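ok so I finally did the Wovstead river run this morning and I have thoughts, most of them about my calves. Thread, I guess!

For anyone not from around here, it's the charity run that starts by the old mill in Wovstead, crosses the footbridge, goes out along the river toward Urport and then loops back. The entry money goes to the library's summer reading program. My kid got through a ridiculous pile of books in that program last year so I figured I owed them one sweaty morning.

I signed up back in February when it was dark at 5 pm and I'd have agreed to anything that sounded like sunshine. Then I trained for maybe 4 weeks. Do not do this.

Bib pickup was at the Ayala, the cafe on the corner by the mill. I got number 118 and a free banana. The line went out the door but it moved fast, and somebody's very large dog leaned on my legs the entire time, which I loved.

The start is on a slight uphill and everybody goes out way too fast, me included. I felt amazing for the first stretch! I was passing people! I was thinking about maybe doing a half marathon in the fall!! Then we got to the gravel part and every one of those people passed me right back, including a guy pushing a double stroller. 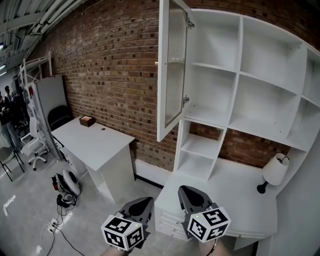 Anyway, the turnaround. They moved it this year so you go past the boat ramp and come back on the other side of the path, and I think it's better — you get to see the fast runners coming at you and a bunch of them were yelling nice things at us slow folks. One lady high-fived me so hard I dropped my water.

My one complaint is the water stops. There were only 2 and both were in the first half. By the footbridge on the way back I was eyeing the river. If anyone from the run is reading, please put one near the boat ramp next year, even just a cooler and some cups.

Finish line was great though. The high school drumline was playing and they read your name out as you come in (they got mine wrong, close enough). The first 100 finishers got a little enamel pin shaped like an open book. I did not get a pin. I was not close to getting a pin.

Shoes, because a couple of you asked: same beat-up pair I've had forever. I have one blister and it's my own fault for wearing new socks.

There's another one over in Brilodberg in a couple months, flatter and all pavement, and the money goes to their library too. I've got the sign-up page open right now. Who's coming with me? I run slow and I talk the whole way, fair warning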